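Wednesday, July 28, 2021

The Jigsaw Summer

I bought a 1000-piece jigsaw puzzle in the spring, on the theory that it would be relaxing. It is a harbor at dusk. If you have never tried to assemble a harbor at dusk, let me save you some time: a third of it is water, a third of it is sky, and at dusk those are the same color.

The puzzle came from Camacho, a hardware store that also sells birdseed, greeting cards and, on a low shelf by the register, puzzles other people have given up on. They put a strip of masking tape on the lid if all the pieces are supposed to be there. Mine had the tape. I have since come to think of the tape as more of a blessing than a guarantee.

I began on the kitchen counter, which lasted until dinner. Then I moved it to the coffee table, where the dog could reach it. (One piece of the lighthouse came back a slightly different shape. It still fits. I don't look at it directly.) After that it lived on a sheet of foam board under my bed for three weeks, and I did the edges lying on my stomach like a mechanic.

The edges are the good part. Everyone likes the edges. You sort out the straight pieces, you feel like a person with a system, and by the end of the evening you have a large rectangle with nothing in it. I took a picture of my rectangle and sent it to my sister, who replied with a thumbs-up, and that was the high point of June.

My system after that was bowls. I had a bowl for boats, a bowl for buildings, a bowl for "orange, but not the roof kind of orange," and a very large mixing bowl for blue. Within a week the mixing bowl had to be given back because somebody wanted pancakes, and the blue went into a roasting pan. We have not roasted anything since.

I looked online for advice, which was a mistake. There is a forum called Plerkevo where people do enormous puzzles for speed, and they have strong feelings about lamps. Someone there finished a 300-piece puzzle before her coffee went cold, and seemed a little disappointed in herself. Another person sorts by the shape of the knobs alone, with the picture side down, because the picture is "a crutch." I would like to state for the record that I am very fond of the crutch. I have the lid propped against the toaster and I consult it the way sailors used to consult the stars, with similar results.

I did learn one useful thing from them: turn the blue pieces so that the light comes across them sideways. Some of the pieces have a faint grain to them. This got me nine pieces of sky in one evening, and I was unbearable about it for days.

What I really want is a proper table. I've become the sort of person who notices tables. I walk into a room and think, yes, you could get a whole harbor on that, with space left over for the roasting pan. 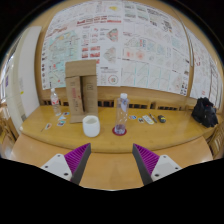 Long wooden table, rounded front edge. I have plans for one of these.

Our dining table is round, which I used to think was charming. A round table is a terrible place for a rectangle. The corners hang over the side, and every time somebody stands up you lose a bit of pier.

So as of tonight the boats are done, the buildings are mostly done, and the lighthouse is done if you're standing by the fridge. The water is a few islands of two and three pieces that refuse to have anything to do with each other. My goal is to finish by the end of August, when we have guests coming and I'm told they will expect plates.

There's a second puzzle in the closet, by the way. It's a field of snow. It was on sale.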